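Section 4. Setting Up Your Joltidstead Label Maker

4.1 Before you start

Find a flat spot near an outlet. The power cord is shorter than you would like. We have raised this with the people who choose the cord.

You will need:
the label maker
one tape cartridge (the starter cartridge in the carton is real tape, only less of it)
a small pair of scissors, for getting into the cartridge wrapper

CAUTION: Do not use your teeth on the wrapper. Elin Rosser, who wrote the previous edition of this manual, asked that this stay in.

4.2 Loading the tape

1. Switch the unit off. Dark screen means off. Dim screen means it is thinking about it, so wait.
2. Slide the rear latch to the left and lift the lid.
3. Pull out the orange shipping card and throw it away. It has no second career.
4. Drop the cartridge in with the arrow facing up. Press until it clicks.
5. Close the lid. If it won't close, the cartridge is upside down, whatever you may remember about step 4.
6. Switch on and press FEED once. A short piece of blank tape comes out.

Note: Each press of FEED uses tape. The full-size cartridge prints 147 labels at the default length, or far fewer if there are children in the house.

4.3 Choosing what to label first

New owners tend to begin with the label maker itself. Get that over with and move on to the things that wander: zippered pouches, lunch bags, chargers, the good tape measure.
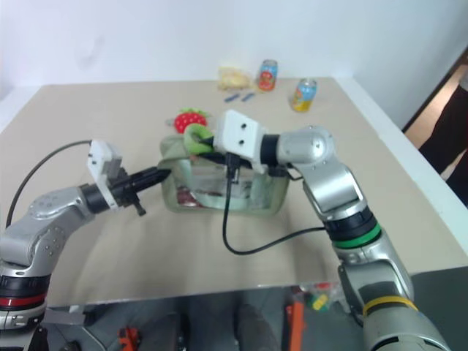 A pouch on the table, ready for its turn.
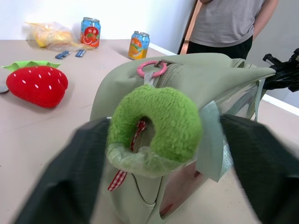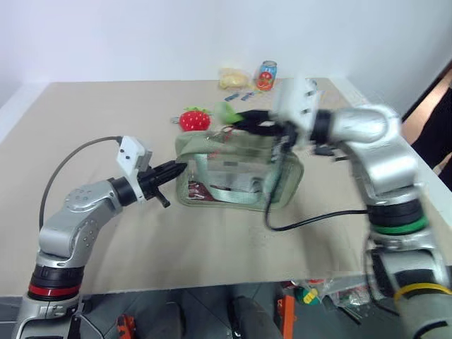
Will the label stay on a soft pouch?
Fabric and flexible plastic bend, and a plain label lifts at the corners. Use the iron-on cartridge for cloth, or print on plain tape and stick it to a hang tag.

4.4 Printing

1. Type your text. The screen shows one line at a time, so long names will scroll past like a train you have missed.
2. Press SIZE until the letters suit you. Large is large. Extra large is for people with a point to make.
3. Press PRINT and keep your fingers off the tape until the motor stops.
4. Push the cutter lever all the way down, then let go.

CAUTION: The cutter is sharp. It is also at exactly the height of a curious thumb.

4.5 Memory

The unit stores 100 labels. To save one, hold STORE for 2 seconds. To delete one, hold STORE and CLEAR together, then confirm, then confirm again. The second question is the same as the first and wants the same answer.

Stored labels survive a power cut. They do not survive a full reset, described in Section 7 next to a large warning.

Spare cartridges are listed on the inside of the lid.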